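Storing small parts in clear lidded boxes: speaker notes
Isauro Lozano, Flilska stores group, 28 July 2019

Slide 1. Start with scope. Small goods only, one item type to a box, box opened and filled on a flat table. Shelving is Pádraig's talk in October, so send shelving questions to him.

Slide 2. The work surface. Pale wood grain is fine for dark parts and poor for clear ones. Clear the table before the box comes out. Mention the Ocampo stockroom: 2,904 items, of which 57 were logged in the wrong box at the first check.
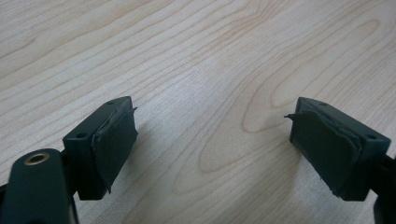
Does the table need a mat? A mat is optional for boxed or wrapped goods; use one for bare metal parts that roll.

Slide 3. The box. Hinged lid, front latch, see-through walls. Order of work:
Set the box with the latch towards you.
Release the latch and raise the lid fully.
Put the item in flat, label up.
Lower the lid with a hand on each side, then press the latch home.
Pause for the point on labels. A label facing up can be read through a closed lid. A label on the side is hidden once boxes stand next to each other. 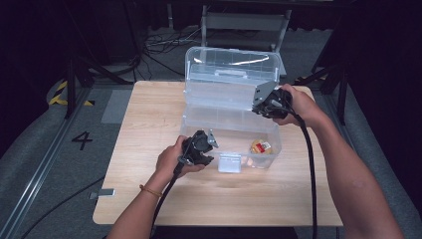
Clear box on the table, lid upright, one small wrapped item in the tray.

Slide 4. Lids. Most damage we record is at the hinge, from lids pushed back past upright. Socorro Guzmán's log at Gokwood gives roughly 40 replaced boxes in a year. Read out the figure and move on. If asked about brands, we have not compared any.

Slide 5. Glare. Overhead lights reflect off both the lid and the table top. Turn the box a quarter turn before moving the lamp.
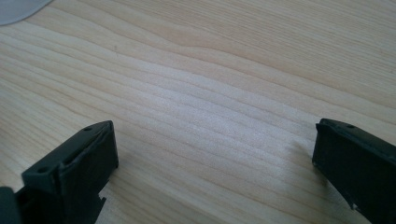
Where turning the box does not help, tilt the lid slightly forward and read the label from the side. Nhàn Âu has the lighting measurements if anyone wants them.

Slide 6. Questions, 5 minutes. Handouts are by the door. Tiburcio Alvarado will collect the sign-in sheet.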